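Gripper comparison checklist, Lurkurdale bench
Sheet 3 – bottle handling, Tuno fingers against Dretano fingers
November

Please fill this in as you go and not afterwards from memory, however good your memory is. The comments under each item are mine from the last round, and you are very welcome to add your own underneath, even if you only want to grumble.

1. Simulator loaded with the kitchen counter layout
OK. Do let it settle before you send any commands. I was impatient the first time and had to start the whole run again, which cost me most of a cup of tea.

2. Finger model matches the sheet
OK on the second look. The menu still lists both sets under almost the same name, so open the settings page and read it properly – Tuno should come up as 203 and Dretano as 136.

3. Emergency stop key tested before the first move
OK. Yes, even in simulation. The same key stops the real arm, and I would like all our hands to know where it is.

4. Grip force limit set
OK, left at 100 for both sets of fingers. I know it is tempting to nudge it up when a bottle slips, but then we are comparing two different things and the sheet is no use to anyone.

5. Bottle held clear of the others
OK with comment. The bottle with the blue cap was between the black fingers, tilted a little, with a good wide stretch of white counter between it and the other bottles. I'd like to see that much room every time we look at the hold.

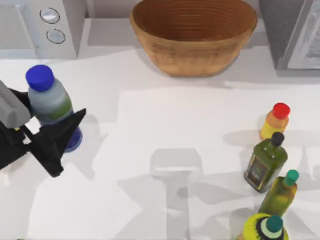
Should a tilted bottle be marked as a failed grip?
Mark it as a pass with comment, so long as the bottle stays between the fingers for the full hold. Write down which way it leaned if you can, and only mark a fail if it drops or has to be let go.

6. Joint limits respected through the whole move
OK for Tuno. Dretano gave one warning near the wrist, which went away when I slowed the approach. Please try it at both speeds and note each one separately.

7. Controller log saved
Not OK. Song stopped writing the log partway through the Dretano run, so that run needs doing again. Check that the log is growing before you walk off.

8. Second arm parked before changing fingers
OK. Wait for the parked message to come up, and give it a moment more if the arm has only just stopped.

Result: Tuno passed with comments, Dretano to be repeated. Please leave the finished sheet in the tray by the controller.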